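Comparer deux pinces sur le même bras : la méthode pas à pas

Cette page explique comment nous comparons les pinces Jarow et Ukora, montées l'une après l'autre sur le même bras. Il faut compter une demi-journée, changement de doigts compris. Avant de commencer, vérifiez que l'étagère (étiquette SHELF) et les supports à base conique sont bien sur la table en bois. 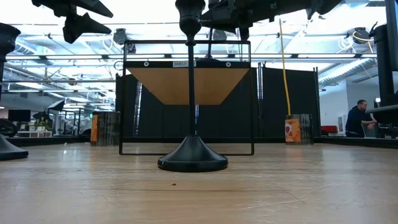 Dernière modification de la page : novembre, par Chih-ming Ho

1. Fixez la première pince et lancez la calibration dans Disus. Attendez le message de fin avant de toucher au bras.

2. Réglez l'ouverture des doigts. Pour les boîtes de conserve, je commence toujours avec une force basse et je monte par petits pas.

3. Couchez la boîte sur le côté. La prise par le bord est la plus difficile des deux : un doigt doit passer à l'intérieur du rebord métallique et l'autre rester dehors. Regardez la vue de la caméra de poignet, la caméra fixe ne montre pas assez bien ce contact.

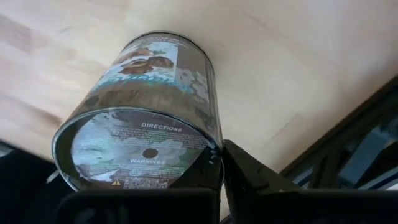

Si le doigt intérieur appuie sur le fond de la boîte, reculez de quelques millimètres et recommencez l'approche – il ne faut pas corriger en fermant plus fort. Attention aussi aux reflets sur l'étiquette ronde, ils peuvent gêner la détection.

4. Faites 41 essais par pince, avec la même boîte et la même vitesse. Notez chaque échec dans le fichier Tanguy, avec l'angle d'approche.

5. Changez la pince, refaites la calibration, puis reprenez à l'étape 2. Ne gardez pas les anciens réglages de force.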